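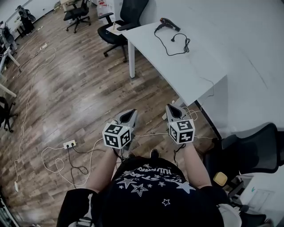 Zulkifli Mangundap
Contributing writer, workplace and home

Every January somebody tells me the office of the future has no wires in it. I have been hearing this for long enough to have tripped over a good many of them while listening.

Look at any small room with wooden planks and a white table. A power strip on the floor, another one farther up, white cords wandering off toward the furniture. Put something as ordinary as a hair dryer on the tabletop and its cord takes up more space than the dryer does.

The cure on offer is always a product. Dromden will sell you an under-desk tray. Skidar has a box with a lid, for hiding the power strip you already own. I bought the box in June. It held the strip and up to 6 plugs, provided none of them was the fat kind, and mine were all the fat kind. It now holds batteries.

What bothers me is the promise that a tidy floor makes for better work. I have seen no evidence of it that didn't come from someone selling clips. Coil the loose cord, keep it out from under the chair casters, and get on with your day. 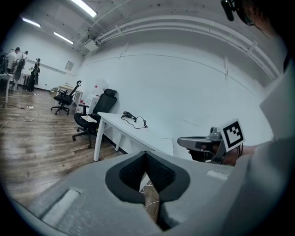

Renato Dagdag wrote to me after my last column to say that I had it backward, that he spent one afternoon taping every cord along the baseboard and hasn't rolled a chair over one since. Fine. Tape is cheap, and I have no quarrel with tape — only with the catalog that wants to sell me a replacement for it.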